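About Linholm

Linholm builds and rents out packing cells for small warehouses. A cell is a table, one or more robot arms, a set of grippers and the software that runs them. We set it up, teach it your boxes and stay on the phone afterwards.

Most of our customers send out goods in plain mailer boxes, so much of our time goes on cardboard.
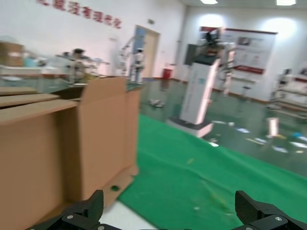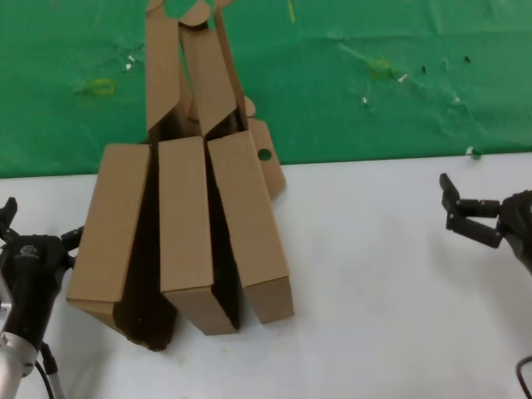
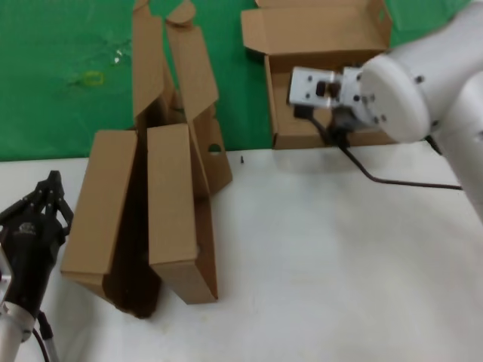
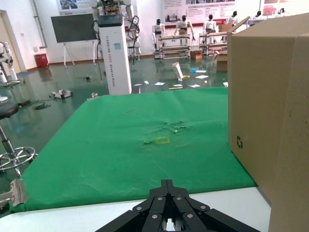

Cardboard boxes and black grippers during box handling work.

What we do

Our main product is the Osport cell. It is made for firms that pack by hand today and want help with the dull part, which is picking up boxes, standing them where they are needed and getting the lids out of the way. A person still packs the goods and checks the order.

Cardboard is harder for a robot than it looks. Lids spring back, flaps hide behind one another, and two boxes from the same batch can fold in different ways. We test with ordinary brown boxes because that is what turns up on a customer's pallet. Before a cell goes out it has to get through 142 box changes in a row without a person stepping in. If it stops at number 140, we start again.

We also offer:

Onishi – a gripper and cable kit for firms that already own an arm. Fitting takes a morning.

Meretti – a yearly service plan. It covers spare fingers, screws and cables, two visits, and new box sizes taught over a remote link.

Box trials – send us 81 of your boxes, flat or folded, and we will tell you in writing whether a cell can handle them. Some boxes are not suitable. Very thin card and lids with glue strips still give us trouble.

How we work

The firm was started by Misaki Hattori, who had spent years repairing conveyor lines and wanted to make something that could be moved with a pallet truck. She still runs the box trials and signs each report.

We are a small team and we take on a few new customers at a time. The wait for an Osport cell is usually longest after May, when orders for the autumn come in. Rental starts at £1,268 a month with Meretti included, or £1,538 with a second arm. Delivery is charged separately.

To book a box trial, use the form on our contact page and tell us the size of your smallest and largest box.

Page last updated 8 Dec 2019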